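**Progress report to Niltden: farm animal welfare grant**
Submitted by Iara Jara, Turness
28 Jun 2025

The grant supports our work to end the long-distance transport of unweaned calves. In May our inspectors followed 15 shipments and found that three had exceeded the permitted travel time without a feeding stop. Formal complaints have been filed for each. 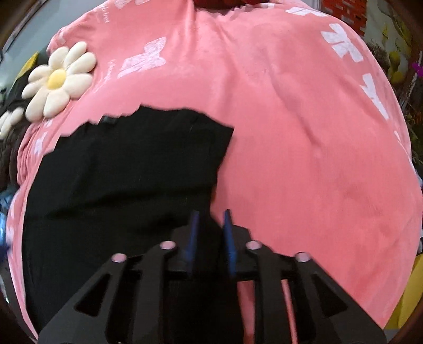
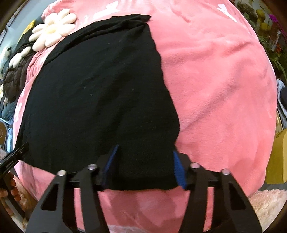 The petition to the transport ministry closed with the support of 132 veterinarians. Wiesława Sowa presented it on our behalf and has requested a written response.

Training for roadside inspectors is behind schedule. Eight sessions were planned at Cirkport; dates for the last two remain unconfirmed. We request approval to carry the unspent training funds into the next quarter.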